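Home | My tickets | Knowledge base | Contact | Log out

Right arm stops before the pick, open day rehearsal
Opened by: Ngân Khúc, Dramoseck demo room
Priority: high (visitors in July)

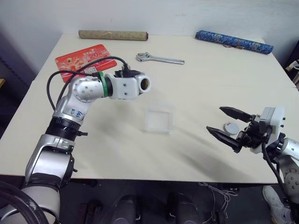

Dear support team,

We prepare the two-arm station for our open day, and I have a problem with the right arm which I cannot solve alone. The visitors will come in groups of 16, and every group has only a short time at our table, so the demonstration must start without me touching the laptop each time.

The task is simple. The right arm goes to the small round lid with the red label, closes the gripper, lifts, and puts the lid down in the clear plastic box. The left arm has no gripper at the moment and only holds its position. The other objects (two scrolls, the wrench, the red card) should stay where they are. They are on the table so the visitors can see that the program chooses the right object.

The problem: in the rehearsal the right arm comes down to the lid with open fingers, and then it waits. It does not close. After 28 seconds the program writes "target lost, holding" and I must press reset. Sometimes it works at the first try. I could not find a rule for when it works and when not.

What I already tried:
- restart of the program, and later of the whole station
- new calibration of the head camera, finished with no error
- closing the gripper by hand from the menu, this works every time
- lower speed for the right arm, no change

Please tell me what I should check next.

Ngân Khúc

Reply from Hamdia Derese, Haugland support, 9:40

Hello Ngân,

Thank you for the clear list. If the gripper closes from the menu, I would leave the gripper alone for now. "Target lost" comes from the vision part. Please open the log view, run the pick again, and send me the confidence value for the lid at the start and at the moment when the arm stops. Please also try one time with the clear box taken away from the table.

Reply from Ngân Khúc, 11:15

Hello Hamdia,

I made the test together with my colleague Lợi Bạch. At the start the confidence is good, 0.9 or better. When the fingers come over the lid, it falls quickly, and when the arm stops it is under the limit. Without the box it is the same, so I have put the box back.

Lợi had the idea to switch off the ceiling lamp on the right side. Then the pick worked 6 times one after another. I was very happy, but we cannot leave this lamp off during the open day. It also lights the place where the visitors stand, and there is a step.

I think now it is the shadow of the gripper. The table cover is very light in color and the lid is white, so only the red label is easy to find. When the shadow goes over it, maybe the program does not recognize it anymore. Is it possible?

Reply from Hamdia Derese, 11:50

Yes, it is possible, and your test with the lamp is a strong sign. You have two ways.

1. In the task file, set "keep_last_pose" to on for the last part of the approach. The arm will then use the last good position of the lid and will not ask the camera again. This is safe only if nobody moves the lid in this moment.
2. Use an object with more contrast.

I would start with the first. Please keep the visitors behind the line while the arm is moving, also the children who want to help.

Reply from Ngân Khúc, 14:20

I changed the setting and we ran the demonstration for nearly an hour with the lamp on. The right arm did not stop before the pick anymore. Two times the lid was put down on the edge of the box and fell beside it, but I moved the release point 3 mm to the left and after this it was fine.

One more question, not urgent. Oanh Bạch will speak to the visitors while the program runs, and she would like a pause after the lift, so she can explain what the camera sees. Can I put a simple wait there, or will the safety timer stop the arm?

Reply from Hamdia Derese, 14:45

A simple wait is fine if it is shorter than the holding time, so please stay under 28 seconds. If Oanh needs longer, use "wait for button" and give her the small hand button from the Dastetti kit. The timer is not active in this mode.

Reply from Ngân Khúc, 15:30

We took the button. Oanh tried it and she likes it better, because now she can answer questions first. I saved the task file as openday_2 and wrote the changed settings in our notebook for Cúc Đặng, who will run the station in the afternoon.

You can close the ticket. Thank you for the fast help.

Status: solved
Cause: shadow of gripper on target during approach
Change: keep_last_pose on, release point moved, wait for button after lift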